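Desk keeps going patchy where the sun lands on it – oil, wax or leave it alone?

Posted in Home and Furniture, 2,679 views

Oriana Barrientos

Hello all, I hope somebody can point me the right way, as I've been going round in circles with this for most of April. When we moved to Drumthorpe last year I bought a second-hand desk from a house clearance, solid wood as far as I can tell, quite pale, and I've grown very fond of it. It lives under a south-facing window, which is lovely for me and I suspect not so lovely for the desk.

The top has started to feel dry in places and looks a bit tired on the side nearest the glass. There is also a faint ring from a mug (my son's, though he denies it). The seller thought it had been oiled at some point but couldn't say with what, and I've no idea when it was last done. My neighbour says beeswax, my sister says Danish oil, and the man in the hardware shop tried to sell me a tin of varnish and a sander, which frightened me rather.

I don't want it to go orange or shiny. I just want it to look cared for, and to be able to put a cup of tea down without a lecture from myself. Is there a gentle way of going about this for someone who has never refinished anything in her life? I can spare the desk for a weekend but not much longer, as I do my bookkeeping on it.

Consuelo Pacheco

Hello Oriana, and please don't let anyone hand you a sander just yet! I've looked after pale furniture for years, first my mother's and now far too much of my own, and most of it only ever needed a good clean and a thin coat of something.

First find out what's on there. Put a drop of water somewhere that doesn't show, the back corner perhaps, and leave it for 11 minutes while you make a drink. If it sits up in a bead the finish is still doing its job, and if it soaks in and darkens the wood then it's thirsty. Wipe it dry either way.

Then wash the top with a barely damp cloth and a tiny bit of mild soap, going with the grain, and let it dry overnight. You may be surprised how much of the tiredness was hand grease and old polish. For the ring, try a very fine abrasive pad, rubbed lightly along the grain and well past the edges of the mark so you don't end up with a pale spot.

If you do oil it, look for one sold for light woods. Ordinary Danish oil is a fine thing but it will warm the colour, and on something pale you'll notice. I use the Givo clear one, which cost me £47 for the big tin and has lasted through two tables and a bookcase. Put on much less than you think you need, wait a quarter of an hour, and wipe off every bit that hasn't gone in. Sticky desks are nearly always desks with too much oil left on them. Lay the used cloths out flat outdoors to dry before you bin them, as they can heat up and catch fire if they're left scrunched in a heap – please don't skip that.

As for the sun, a thin blind will help more than any finish. Shift your tray and lamp now and then too, or you'll get their outlines in the wood. 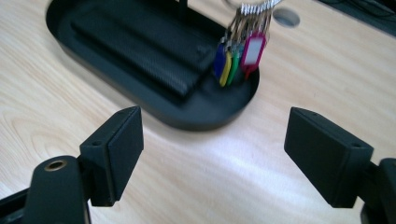
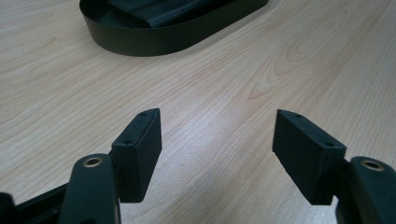

Pale wood with a dark oval object on it, and the light catching the top in both.

Szűcs

Wax is fine but hot mugs will mark it. Use a coaster. I'd do the water test first like she said and if it beads just leave it alone.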